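# Visit Report: Tremgate Packing and Reuse Center, Skeltley

Thursday, August 19, 2021

The Devmont Household Services Association visited the Tremgate center in Skeltley at the invitation of its operations manager, Mylene Umali. The visiting party had 11 members and was led by Abdelkrim Hajji. The purpose was to review how the center handles soft packaging and household textiles before the Association revises its own sorting guide in November.

The tour began at the receiving counter, where donated goods are weighed and entered in a paper ledger. Ms. Umali explained that the ledger is kept alongside the Weldu stock system and that the two are compared at the end of each week. Members asked to see a completed page and were shown one from the spring.

The party then moved to the sorting room. Mixed loads are divided among three stations: rigid containers, bags and wrapping, and cloth. Staff at the second station flatten each bag by hand, press the air out from the closed end, and fold it in thirds. Bags with holes go to recycling. Sound ones are stacked and sent back to the packing line, and 178 were returned in this way during the week before the visit.

Mr. Hajji asked whether printed bags are separated from plain ones. They are kept together, as the center found that dividing them slowed the station without any benefit to the packers. Paper labels are removed where they come away easily.

Considerable discussion concerned thin, light-colored materials, which can be hard to tell apart when bunched. The center's practice is to open each piece fully on the table before deciding where it belongs. New staff spend their first 2 shifts at this task under supervision. Several members tried the folding method themselves, and the Association has requested a copy of the written instructions.

The visit closed with a short meeting in the upstairs office. A return visit to Devmont by Tremgate staff was agreed in principle.
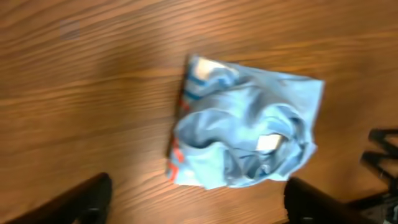

Light blue plastic bag, crumpled, on a wooden tabletop.

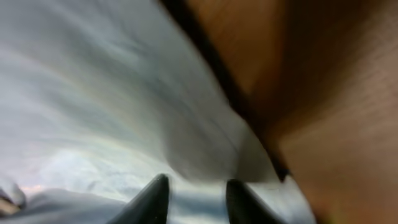

**May member households bring plastic bags and cloth items in the same load?**

Mixed loads are accepted at the receiving counter during normal hours. Households are asked to empty all bags beforehand and to keep damp cloth separate.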